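Workshop Tips > Computer Bench > Automation Kits

Setting Up the Flarkolari Bench Arm Kit for PC Teardown
By Vratislav Vaněk
1/3/21

The Flarkolari kit is sold by Hustatell for 674 dollars, less the arm. It includes the gripper brackets, the camera mount and the files for a printed fixture plate. We ran it on used office towers for two weeks. The notes below apply to most small shops.

Lay the tower on its side with the panel off and the opening facing up. Remove the panel by hand. Set the fixture plate next to the case, where the gripper can reach it without crossing the power supply. Clamp it before teaching any positions. 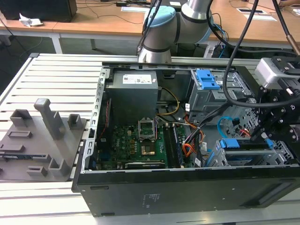

Dell board in an open tower, fixture plate to the left, gripper over the drive bays.

Start with the drive bays. Colored latches and carrier handles are easy for the camera to pick out against gray steel, and the parts are large. Tie power cables back first. A loose bundle over the bay will stop the program, and the kit's software does not recover well. Expect to restart from the last saved point.

Leave the processor for last, or do it yourself. Socket pins bend under very little side load, and the supplied fingers are too wide for a retention lever. Hustatell lists narrow fingers for May.

Keep grip force at setting 2 for plastic handles and 4 for metal cages. Check the bracket bolts at the end of each day. Ours loosened twice.

Verdict: worth the price for drive removal on matching cases. For mixed cases, the teaching time cancels the gain.

Comments

Inês Torres: Does the plate file print in one piece on a small bed?

Vratislav Vaněk: No. Split it and bolt the halves.

Jawad Kakakhel: Setting 4 marked my cages. I use 3 with rubber tape on the fingers.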